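Workshop notebook, September — Grititz tire sealant and the Valley wheelset

Carrying on from the last entry. The Valley wheels are back in the stand.

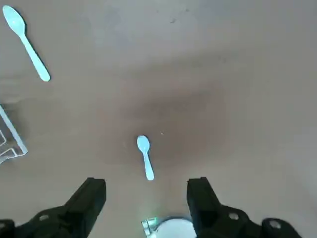 Rear tire was down to 10 psi this morning after sitting overnight at 50. Front held fine. Both were set up with the same bottle of Grititz, same tape, same valves, so I went after the rear rim first.

Soapy water on the bead: nothing. Soapy water at the valve: slow bubbles at the base. Backed the nut off, cleaned the seat, put in one of the Toom valves with the cone-shaped rubber. The square base on the old one doesn't sit flat in this rim. Reinflated to 50 at 2 p.m., will read it again before closing.

Tape looks OK. One small wrinkle two spokes left of the valve hole, pressed it down with a tire lever and left it alone.

Ander tires, notes for whoever mounts the next pair:
- bead is tight, start opposite the valve
- went on by hand both times, no levers
- needs the compressor, the floor pump won't seat it
- arrow on the sidewall is hard to find, look near the size marking

The test bike has 2000 miles on the old Anders. Center tread is squared off and there are 8 plugs in the rear, so it comes off this week whatever happens with the new set.

Still to do: order more Toom valves, shake the Grititz properly before pouring (the last of it came out thin), check the front for the same valve fit.

6 p.m. — rear reads 49. Leaving it overnight.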